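3.2 Work cell and its upkeep

The cell used in this study stands in the Wambridge laboratory and is called Pondik in our internal records. It consists of one two-armed robot, a narrow wooden board that serves as the work surface, and a gray pegboard behind it. The task family is the handling of hand tools: taking them from the pegboard, laying them on the wood, and hanging them again. Both arms carry a black gripper at the wrist, and the power and signal cables of each gripper run outside the arm.
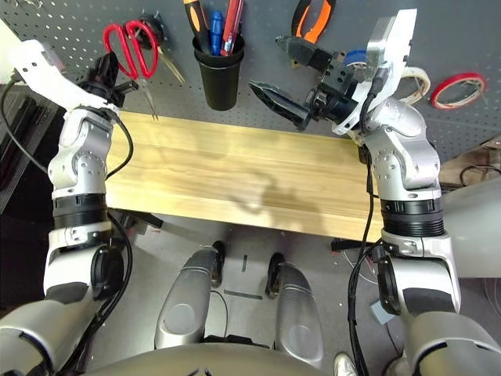
Figure 2. Both arms over the board, with part of the tool set on the pegboard.

The position of the pegboard relative to the robot is the most sensitive quantity in the cell. The holes of the panel form a regular grid, and we use this grid as the reference for calibration. One hole is chosen as the origin and the left gripper is moved to it by hand guiding. The offset is stored, and then the same is done with the right gripper. If the two stored offsets differ by more than 3 mm, the bolts of the board support are checked before any software value is changed. In an earlier version of the procedure we corrected the software first, and a loose support stayed unnoticed until November.

The tool set includes scissors, screwdrivers, pliers, a wire stripper and rolls of tape. The hooks can be placed in any hole, but during a recording block we do not move them.
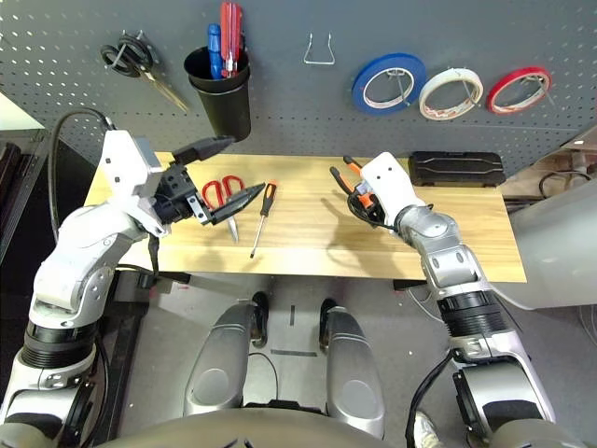 Tools with two handles are the most difficult for the upkeep of the cell. They can open a little in the grasp, and then the load on the fingers is not symmetric. For this reason the finger screws are tightened again after every 300 grasps. We also inspect the outside cables at the same time. The loop near the wrist must be long enough for the full rotation of the last joint, but it should not be so long that it catches a hook of the pegboard. The loop length was found by trial, and it is marked on the cable with a ring of tape.

The fingers themselves are parts that wear. Scratches on the outer faces have no effect on the grasp and are accepted. Wear on the inner faces is different, and a finger is replaced when a feeler gauge can pass between the closed tips. The first pair of fingers, supplied by Dusby, was replaced after 786 grasps. The second pair, made in our workshop from a drawing by Ďurica, reached 924 grasps and was still within the limit at the end of the study.

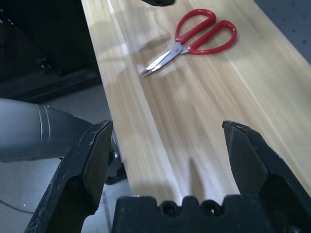

The wrist cameras are cleaned with a dry cloth at the start of each session. After cleaning, the operator opens the gripper fully and compares the live view with a stored reference view. Both fingers and the two round holes in the gripper base should appear in the same place as in the reference. When they do not, the camera bracket has turned, and the hand-eye calibration must be repeated for this arm only.

Reflection on the work surface was a further source of error. The finish of the wood is glossy, and under the ceiling lights the bright streaks can be confused with metal blades by the segmentation step. We did not change the surface. The exposure of the wrist cameras was fixed at a lower value, and the reference views were recorded again with this value.

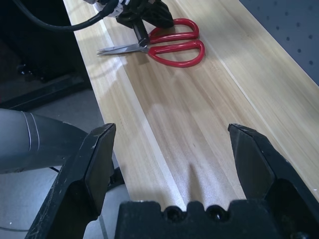

Figure 3. Wrist view with the gripper open; the other gripper holds the scissors near the pivot.

The check with both arms is done last. One arm holds the tool on the board, and the other arm stays open at a short distance and observes. The operator reads the tool position estimated from each arm and writes both values in the cell log. The log format was last changed on Oct 25, 2025, when a separate field for the cable inspection was added. Entries made before this change contain the inspection result only as a free comment, and we did not convert them.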